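夹爪套件用了一个多月,钱花得值不值

最后更新:4月

先说结论,免得大家往下翻:Koston 这套手持夹爪,硬件我给及格,配套的服务我不给。打算买来自己折腾的可以考虑,指望靠它"让家里的机械臂学会叠衣服"的,请先把钱包捂好。

背景交代一下。我家那台桌面机械臂是前年买的,之前写过它拧瓶盖的事,拧了一个夏天,拧开的次数不好意思说。今年年初 Eker 推出了一个叫"家务示教"的套餐,宣传页上写得很漂亮:你拿着 Koston 手持夹爪在自己家里干活,夹爪上的摄像头录下来,数据传到 Yimer 平台,平台训练好模型再发回给你的机械臂,机械臂就会照着你的习惯干活。套餐押金2000块,租期内设备随便用,训练费另算。我看到"照着你的习惯"这几个字就有点警惕,我自己都没有什么叠衣服的习惯。

不过还是下了单。写测评总得有人掏钱,而且我确实好奇。

箱子里有夹爪本体、一根充电线、一本薄薄的说明书和一张贴纸标定板。说明书的中文部分显然是机器翻的,"请勿在夹持时夹持夹持物以外之物"这句我读了好几遍。拿在手里的感觉倒是比我想的结实,扳机的行程顺,手指开合没有明显的晃动。重量就不好夸了,举着干半个小时,手腕会发酸,我太太试了一会儿就还给我了,说还不如去熨衣服。

连接手机这一步我卡了一晚上。配套的 App 叫 Molar,第一次配对要先开蓝牙,再切到夹爪自己发的热点,再切回家里的网络,三步里任何一步手机自作聪明跳了一下,就得重来。客服给的建议是"换一部手机试试"。我换了,还真好了,可这算什么建议?

标定也啰嗦。要把标定板平放在桌上,举着夹爪慢慢绕圈,App 里有个进度条,走到一大半就开始装死。后来我发现把台灯关掉、只用顶灯就能过,说明书里一个字都没提。

配好以后就是录。套餐里的第一个任务是"柔性物体抓取与折叠",说白了就是夹布。要求在自己家的真实环境里做,不要收拾得太干净,每段从空爪开始,到松开布料结束。我挑了卧室的床,布料用的是一块抓绒。

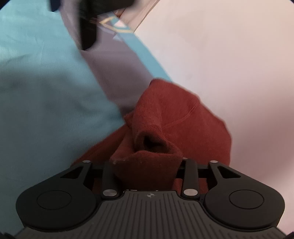
宣传页上讲得最响的一条是"全程无遮挡视角",我对这条意见最大。夹毛巾、夹袜子的时候还过得去,一换成厚一点的料子就露馅了。像这块铁锈红的抓绒,夹起来以后在两根手指上方拱成一个筒,中间只看得到一个黑乎乎的口子,下半截又垂到连杆后面,把两指之间的空当堵得严严实实。指尖究竟夹住了一层还是两层,从这个角度我自己都说不准,模型凭什么能说准?Eker 的技术文档对此的说法是"网络会从上下文中推断被遮挡的状态"。这话放在论文里我能接受,放在要收我训练费的产品页上,我希望它至少加一行小字。

布料本身也有讲究。抓绒这种东西厚、软,表面还起毛,一夹就皱成一团,想按教程里那样"捏住一角,提起,对折",十次里总有那么几次捏起来的是布面当中。教程视频用的是一块薄薄的白色方巾,熨得平平整整,铺在白桌子上。谁家里叠的是这个?

再说镜头。它用的是广角,四周发黑,直的东西都给你掰弯。优点是什么都拍得进来,手边一大片床都在里面,缺点也是什么都拍得进来。我录了几天才想起去翻隐私条款,里面说背景会"视情况进行脱敏处理"。视什么情况?谁来视?我发邮件问了,回信把条款原文又贴了一遍给我。建议各位录之前先把床头柜上的快递单收起来。

然后是上传。Yimer 的网页后台做得不错,这一点我愿意夸。每一段都能回放,能看到夹爪开合的曲线和画面同步走,哪一刻松的手一目了然。比我以前用过的那些要自己敲命令行的工具舒服太多了。如果他们单卖这个后台,我可能真会掏钱。

问题出在审核。前后我一共传了714段,通过的是442段。剩下的全被打了回来,理由只有一个下拉菜单里的选项:"质量不符合要求"。哪里不符合?画面糊了,动作太快,还是我的抓绒长得不好看?一概不说。我挑了几段自己觉得动作干净的去申诉,有的第二天就改判通过,有的到现在还挂在那里。我又挑了一段被判通过的仔细看,里面我明明把布掉在了床沿上又捡起来,居然过了。所以这个审核到底是人在看还是程序在看,我很怀疑。

更让人不舒服的是计费。训练费按上传时长算,打回来的那些照样占额度。也就是说,我花时间举着这个东西录,它说不合格,时长还是扣我的。客服解释说"未通过数据也会消耗存储与计算资源"。行吧,健身房也是这么跟我说的。

中途我换了一种录法,放慢速度,每次都让手指停在布料上方,等一会儿再下去。通过率看着高了一点,但我没有认真做对照,不敢说是这个原因。也可能是审核那边换了版本,更新日志写得跟没写一样,"优化了若干体验"。

录的时候还有个小麻烦,指套。手指内侧的软垫有纹路,抓力不错,可是特别爱粘绒毛,录完一轮就得拿胶带滚一遍。我问能不能单买替换的,答复是要整副手指一起换,价格看得我立刻又去找胶带了。

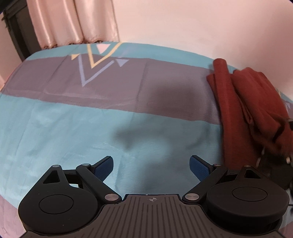 Serpil Sarıgül 在上一篇的评论区留言,说我对这类套件太苛刻了。她的意思是,早几年想录这种示教数据,得自己打印零件、自己写同步代码,光是把摄像头和夹爪的时间对齐就能耗掉一个月,现在交个押金就能开工,已经是很大的进步;至于机械臂最后叠得好不好,取决于模型和任务难度,怪不到夹爪头上。她还问我,有没有试过把原始数据导出来,用开源的代码自己训。

前半段我同意。自己打印零件的苦我吃过,第一版的齿轮用了一个下午就秃了,Koston 的硬件没给我添过这种堵。后半段我有保留。Eker 卖的是一整套,宣传页第一屏是机械臂在叠毛衣,价格也是照着整套定的。买家按整套来要求它,我不觉得苛刻。如果只想卖夹爪,那就把毛衣那段视频撤了,把价格改了,我第一个叫好。

导出我试了。能导,但要先在后台提交申请,填"用途说明",等邮件。等了几天收到一个压缩包,画面是压缩过的,分辨率比我在后台看到的低一档。想要原始画面得升级到专业版。我录的数据,我家的床,我的手腕,最后我要加钱才能拿回原样。这一条是我扣分最狠的地方,比审核还狠。

用低一档的数据我也跑了一次开源的训练,显卡借朋友 Siriporn Chaimongkol 的,占了她的机器一整晚。结果能动,会往布的方向去,也会合上手指。再往后就很看运气了。这里面有多少是画面压缩的锅,有多少是我参数没调好,我分不清,所以不拿它给 Eker 定罪。

至于平台自己训出来的模型,按约定时间发回来了,这点守信用。装进机械臂也顺利,App 里点一下就行。我把同一块抓绒放到桌上试,头一回它夹起来了,我当场喊了我太太过来看。她过来以后,它就开始对着空气夹。我们俩站着看了一会儿,她问它是不是饿了。

后来我反复试,大致规律是:布拱起来的地方它容易夹到,摊平了就夹不到;光线和录的时候接近,它像样一点,晚上开了暖光灯就不行。对折这个动作我没见它完整做成过,提起来、往前送、放下,布还是一团,只是换了个地方。我把录像发给客服,得到的建议是"增加数据多样性",也就是再录,再传,再扣时长。

有读者可能会说,家里就一块布一张床,数据当然单一。对,可是套餐页面上写的就是"仅需在您家中录制"。我家就这么大,我上哪儿给它多样去?

也说点公道话。夹爪续航够用,录一下午不用充电。扳机的阻尼调得好,夹薄布的时候手上真的有分寸感,这种手感我在更贵的设备上都没碰到过。固件升了2版,第一版之后配对的毛病好了不少,至少我原来那部手机也能连了。社区论坛里有人自己写了标定脚本,比官方的省心,官方也没有删帖。

给想买的人几句建议,照我的经验来的,不保证适合你:

先问清楚导出的规格,让客服用文字回你,截图留着。

别从厚料子开始,先拿薄毛巾熟悉手感,厚料子的遮挡问题再熟练也躲不掉。

录之前把计费那一页从头读到尾,尤其是"未通过"那一段。

手腕不好的,每录一会儿就歇一歇,App 里那个每日打卡奖励不值得你去贴膏药。

押金我已经申请退了。退还流程要求把设备寄回检测,"正常使用痕迹不扣款",希望绒毛算正常使用痕迹。结果出来我会在这篇下面补一句。如果哪位用专业版导出过原始画面,麻烦留言告诉我清晰度到底差多少,我想知道这个钱他们收得有没有一点道理。机械臂暂时又回去拧瓶盖了。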